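Print this page
E-mail this page to a friend

Zellitz Steel Electric Kettle

Sold by the Dahlgren kitchen counter, Eventhorpe
Stock number 657
Page written by Ankica Todorova

I've been selling kettles for a long time now, first off a folding table and then from the proper shop, and I have strong feelings about them (my family would tell you too strong). So when Dinesh asked me to write up the Zellitz for the site I said yes before he'd finished the sentence, and then I wrote four times what he wanted, and he's cut it down once already. This is the short version!

It's a steel kettle with a dark plastic lid and a black handle. The body is wider at the bottom and comes in as it goes up, and the spout is a short little thing right up at the rim. It looks like a kettle. I mean that as a compliment, because I've had a shelf full of the other kind in here, the ones with the blue lights and the temperature buttons and the little tune when they're done, and people bring them back. The Zellitz has a switch. You push it down and it comes back up when the water has boiled.

The lid is what sold me. It's on a hinge and it goes all the way back, so it stands up straight out of your way while you fill. I can't tell you how many kettles I've used where the lid opens halfway and then hangs there over the hole, and you end up trying to aim the water in at an angle and getting half of it down your sleeve. With this one the whole top is open. If you've got a tap that comes out of the wall, like I have at home, you can get the kettle right under it and let it run straight down in.
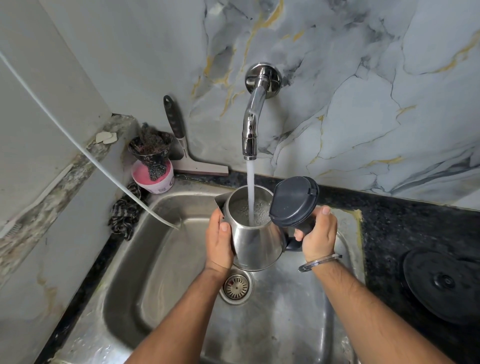

I fill mine with two hands, one on the handle and one around the body, and I'd say do the same if your wrists are anything like mine. A full kettle is a heavy thing and it gets heavy faster than you expect. Sosina, who does our deliveries, fills hers one-handed and thinks I'm an old lady about it. Fine! But do wait till it's cooled down before you put your palm on the steel. It's a single wall of metal with boiling water behind it, there's no fancy insulated layer, and it stays hot a good long while after the switch pops up. The handle stays comfortable. The lid I'd leave alone while it's steaming, and open it by the tab.

One question I get at the counter is whether you can fill it through the spout. Well, you can, people do, but it's slow and it splashes and why would you when the lid opens like that. The other question is how fast you can run the tap. I run mine gently. If you blast it you get a lot of froth and it's hard to see where the water has got to, and then it settles and you find you've only got enough for one cup. Let it calm down for a second and look again. The level marks are on the inside, and I'll admit they could be easier to read. I wrote to Zellitz about that in January and got a very polite letter back and no new marks.

Print this page
E-mail this page to a friend

What you get in the box

The kettle, with its cord and a plug, and a leaflet that's mostly warnings. Please read the page about not putting the body under water, though. It's the one that matters. You can rinse the inside all you like, just keep the cord and the electrical parts dry, and unplug it before you do anything with a sponge. I've had two come back to me dead from a bath in the washing-up bowl (both from the same house, and I won't say which house, but he's married to my cousin) and Zellitz won't replace those, and I can't really blame them.

The cord is a decent length. It reaches along the back of my counter with some to spare, and I like a cord that lies along the wall where it won't get caught on things. If your outlet is right behind the kettle you'll have a bit to tuck away. Don't wrap it around the body while it's hot.

Cleaning it, which is what everybody really wants to know

Steel shows everything. I say this to every single customer. If fingerprints upset you then buy a white plastic one, I have those as well, the Sunditz is perfectly good and costs less, and you'll be happier. If you like the shine then you have to be willing to give it a wipe now and then. I do mine when I do the counter, at the end of the dishes, so it never gets to be a big job.

For the outside I use a soft damp cloth and a drop of dish soap, then a dry towel straight after. It's the drying that makes the difference. Our water in Eventhorpe is hard as nails and if you let drops dry on the steel you get white rings, and then you're rubbing at those for the rest of the evening. A little vinegar on the cloth will shift them if it's too late.

Now, green scouring pads. I love them, I get through a packet a month, I do my pans and my trays and my sink with them. They will scratch a polished kettle if you press hard. You might not notice on the first go but hold it up to the window and there it is, a lovely set of little swirls that you'll be looking at every morning for years. I keep the pad for the tougher stuff and the cloth for the kettle, and when I'm working around it I hold it by the lid with my other hand so it doesn't go sliding off.
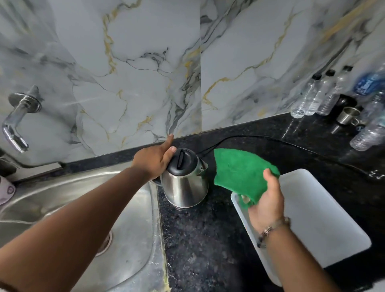 Granite is very forgiving, by the way. Costel Halilović did the counters for half my street and he always told us soap, water, dry it, leave it alone. A speckled one hides crumbs so well that you have to wipe it by feel. I run my hand over it when I think I've finished and there's always a gritty patch by the kettle, where the sugar goes. Pull the kettle forward when you wipe, go along the back where the counter meets the wall, then push it home again. You'd be amazed what collects behind a kettle.

Scale inside

If you have water like ours you'll see a pale crust on the bottom after a few weeks. It's harmless and it looks awful. Here's what I do:

Fill the kettle a third of the way with plain white vinegar and top it up to halfway with cold water.
Leave it for 15 minutes with the lid open. Don't boil it, unless you want the whole house smelling like a pickle jar.
Pour it out, give the bottom a rub with a soft brush, rinse.
Fill with fresh water, boil, throw that water away. Do that again if you can still smell vinegar.

Citric acid works too and smells a lot better. We sell it in small tubs next to the till and one tub will last you ages. Senad Georgiou, who had the shop before us, swore by lemon halves, and I did try it, and I got a kettle full of pips.

Don't leave water sitting in it overnight if you can help it. I'm as bad as anyone about this! But tip it out and leave the lid up and it dries by itself, and you'll be descaling half as often. I know people who boil and then put the water in bottles to cool down, and if that's you, let it stand a good while first. Thin plastic bottles go soft and buckle with hot water. I use a steel jug for that.

Things I don't love

I did promise Dinesh I'd be fair. The level marks, I've said. The lid is plastic and I'd have liked it in steel, although then you'd burn your fingers on it, so maybe they know what they're doing. And it's a bit loud. It starts with a kind of hiss and works up to a proper rumble, and if your kitchen is next to a bedroom you'll hear about it from whoever's in there. I've got used to it. My dog never has.

The short spout pours better than it looks. I was worried it would dribble down the front, and with the very last drop it does sometimes, if you tip it slowly like you're being careful. Tip it like you mean it and it's clean.

Who I'd sell it to

Anyone with a small kitchen who makes tea and noodles and the odd hot water bottle. Anyone with hard water, because the wide opening means you can get a brush right in there. I wouldn't sell it to somebody who wants exactly the right degrees for green tea, and I wouldn't sell it to anybody who is going to leave it on a boat (I have done that, it came back brown, long story).

If you're buying for an office, come and talk to me first. It'll cope, but it's built for a house, and offices are terrible to kettles. There's a bigger one with a tougher switch and I can usually have it in from the warehouse in a couple of days.

Price and picking up

It's 63 at the counter, with the cord and the leaflet and a year's guarantee from Zellitz. Keep your receipt. I can look you up if you've lost it but it means going through Sosina's delivery book, and her handwriting is a trial to us all. Delivery in Eventhorpe is free, and outside town we charge by distance, so phone before you order.

We keep an open one by the window, plugged in and ready to go. Come and have a hold of it, flip the lid, see if the handle suits your hand. Mornings are quieter. I'll make you a tea in it if you ask!

Spare lids can be ordered. Spare cords can't, so look after the one you've got.

Print this page
E-mail this page to a friend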